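Workshop tips for the brick-building arm
Gisville Evening Robotics Class -- tips page, kept by Rajkumari Maurya

I started to write these tips on a sheet of paper by the door, but the paper was always getting lost, so now they live on this page. They are for the students who work with the arm on the brick project. If you are new in the class, please read the first two parts before your first turn. The rest you can read when you have a problem.

The task of the project is simple to say. The arm takes bricks one by one and puts them on the grey baseplate. To do it well is much harder.
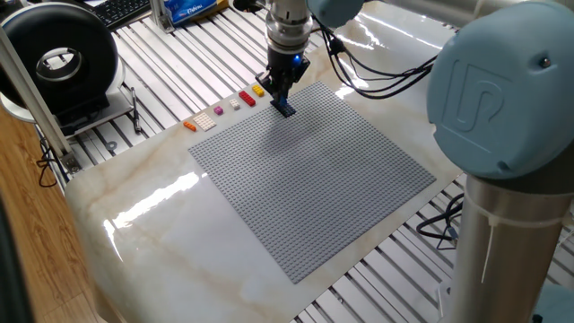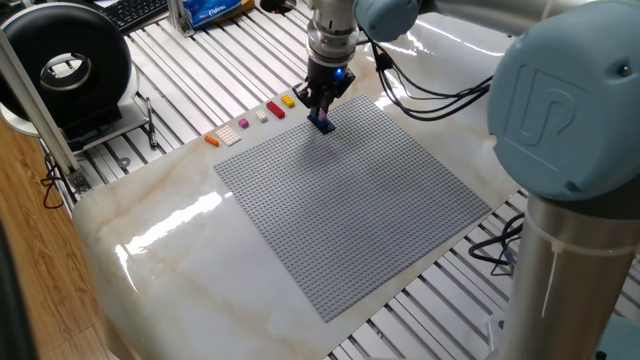
The gripper over the upper part of the baseplate, with the row of pieces waiting along the edge.

Before your turn

Clean the table with a dry microfibre cloth. Dust under the baseplate makes it slide more easily, and then all your positions are a little wrong and you will look for the mistake in your program.

Wipe the baseplate also, but with a soft brush. A dry paintbrush from the kitchen drawer at home is very good for this, the kind you use for putting egg on pastry (a new one, please, without egg).

Look at the ends of the gripper fingers. If there is a shine of grease on them, clean them with a little alcohol on a cotton bud and wait until they are dry. Hand cream is the most usual reason. In winter we all use it, and in December we had a whole evening of bricks slipping before somebody thought of it.

Check where the cables go. They need enough slack for the wrist to turn, but a loop must never lie where the arm will pass. Move the arm slowly by hand through the biggest movement of your program and watch the cables, not the gripper.

Setting out the bricks

Put the loose pieces in a row along one edge of the baseplate, on the table. Leave space between them. The fingers open wider than you think, and if two bricks are close together the gripper will push the neighbour when it comes down.

Keep the same order every time. We use the order of colours written in the project notebook, and if you change it, write it down before you start and not after.

Turn each brick so that its sides are parallel with the edge of the plate. You can use a plastic ruler for this: lay it on the table, push the bricks gently against it, then take the ruler away straight up. If you pull it to the side you will turn the last brick.

The flat plate is the most difficult piece. It is thin and there is not much for the fingers to hold. Leave it for last until you are sure with the others. The smallest one is easy to lose, so when you pack up, look for that one first.

Do not use bricks with bite marks. This sounds funny, but many of our bricks came from families, and a bitten corner is enough to hold the brick at an angle.

Holding and lowering

Start with low gripping force and increase it in small steps. Too much force makes the brick jump out upwards, like a wet piece of soap.

Grip the brick low on its sides, but leave some space so the fingers do not touch the studs of the plate. If they touch, stop the arm at once. Small scratches on the studs do not matter. Bent fingers do.

Stop above the plate, count to two, then go down. The arm still shakes a little after a fast movement, even when your eye does not see it. Pavlović's old program had no pause and it missed one brick in every few. With the pause it was much better, so please do not take it out to save time.

When you press the brick down, use slow speed only. The studs need a short firm push and then a release. If the brick comes up again with the fingers, open them more slowly, and a little wider.

If you want to pick up two pieces that are joined together, press them together by hand first and check there is no gap. A stack that is only half closed will open while you are lowering it.

Light and reflections

The table top is shiny and the ceiling lights make bright patches on it. For the arm this is not important when it follows fixed positions. For people it is tiring, and it is easy to misjudge the height of a brick above the plate. Stand so that the bright patch is not behind the gripper from your side. The shadow on the plate also helps: when the shadow and the brick come near each other, you are near the studs.

If you use a camera for finding the colours, test it in the light you will really have. The group that calls its project Kirnmont tested in the afternoon with sun and then showed it in the evening, and orange and red became the same colour for their program.

Small repairs

Loose baseplate: four small balls of white putty under the corners. Use very little, the size of a lentil. More than this and the plate is not level.

Cable tie with a long tail: cut it flush with a nail clipper -- scissors leave a sharp point which scratches the hand.

Brick that will not come off: use the orange separator tool from the box, never a knife. If the separator is missing, slide an old plastic card under one corner.

Grey bricks gone yellow: they work the same. Leave them.

Sticky bricks: warm water with dish soap, in a bowl, and dry them on a towel overnight with the studs down. No dishwasher and no hairdryer. Posel's hairdryer made two of our long bricks curved, and we keep them in a jar as a warning.

Counting the box

The big brick box had 1,159 pieces at the last count. It is not necessary to count all of it each week! The tray for the competition has 251 and this one we do count, because the rules ask for a complete set. The easy way is by weight: put the full tray on a kitchen scale, write the number on the lid, and compare next time. If it is lighter, look on the floor with a torch held low. The shadow of a brick is much bigger than the brick.

Times and safety

One turn is 90 minutes, including cleaning. Please leave the last part for cleaning and do not start a new run in it.

No more than 3 people at the table when the arm is moving. One of them has a hand near the stop button and does nothing else.

Long hair tied back, sleeves up, no scarf. Cups stay on the window side, also when they are empty.

Never catch a falling brick while the arm is on. Let it fall. We have many bricks.

If you have a tip which is missing, put a note in the notebook with your name and I will add it. Tips for the colour sorter are on another page, and that page is not ready yet.

Last changed 2026-02-27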